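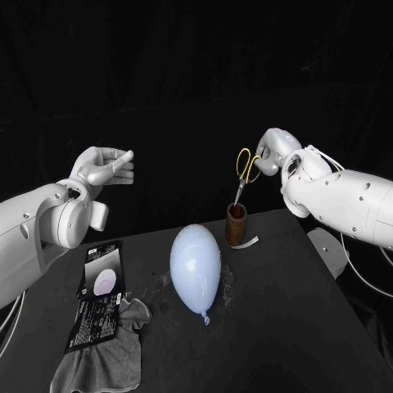
3. Materials and Methods

3.1 Study area and orchards

The apples used in this study came from two growing areas, Berkton and Wadov, which lie on opposite sides of the same river valley. Berkton is lower and warmer, and picking there begins earlier. Wadov orchards are planted on thin, stony soil and most are still run by families who sell at the roadside. Both areas grow the same late red variety, which made it possible to compare fruit with similar skin color but different growing conditions.

Growers in the two areas disagree about when the variety is ready. In Berkton it is usual to pick on ground color, meaning the green or yellow that shows between the red patches. In Wadov many growers go by taste and by how easily the stem comes away from the spur. Earlier work on consumer judgments (Ekwueme) treated ground color as the main cue for buyers, but the fruit in that work was shown under store lighting and had been waxed. Our fruit was unwaxed and was washed only in cold water.

3.2 Fruit selection and storage

A total of 1,850 apples were picked in November. Fruit with bruises, scab, or insect marks was set aside, and so was any fruit with a torn stem. The rest was sorted into 5 grades by starch test on a sample from each tree — a cut apple is dipped in iodine and the pattern of the stain is read against a chart. All apples from a tree were given the grade of that tree's sample. This is a coarse method, and trees with mixed results were dropped from the study before grading was finished.

Apples were stored at 2 degrees Celsius in slatted crates until the morning of use, then left at room temperature until the cores had warmed. Gilberto Cárdenas graded the Berkton fruit and Orlando Sánchez graded the Wadov fruit. Each then regraded part of the other's set without seeing the first result. Where they differed, the lower grade was kept.

3.3 Participants

We recruited 400 adults through notices at the Skoldale farmers' market and in two local grocery stores. People who had worked in fruit packing or sales were not included. Participants were asked how often they bought apples and whether they usually ate them raw or cooked. Those who reported trouble telling red from green took part, but their answers were analyzed separately.

3.4 Viewing conditions

Background color is known to change how red and yellow fruit is judged, and pale surfaces tend to make ground color look greener. For this reason a dark tabletop and a black backdrop were used (Figure 1). Each apple was shown alone, stem up, with the reddest side turned toward the participant. Participants could look for as long as they wanted but could not pick the fruit up.

Figure 1. Dark tabletop with black fabric backdrop.

After each apple they gave two ratings, one for ripeness and one for how willing they would be to buy it. Both used a printed line with a word at each end and no marks between. The order of apples was drawn at random for every participant, with the limit that fruit from the same tree never came up twice in a row. A short break was offered halfway through, and most people took it.

3.5 Analysis

Ratings were measured from the left end of the line and scaled within each participant, so that a person who used only the middle of the line could be compared with one who used all of it. We fitted a mixed model with starch grade and growing area as fixed effects and participant and tree as random effects. Ripeness and willingness to buy were modeled separately.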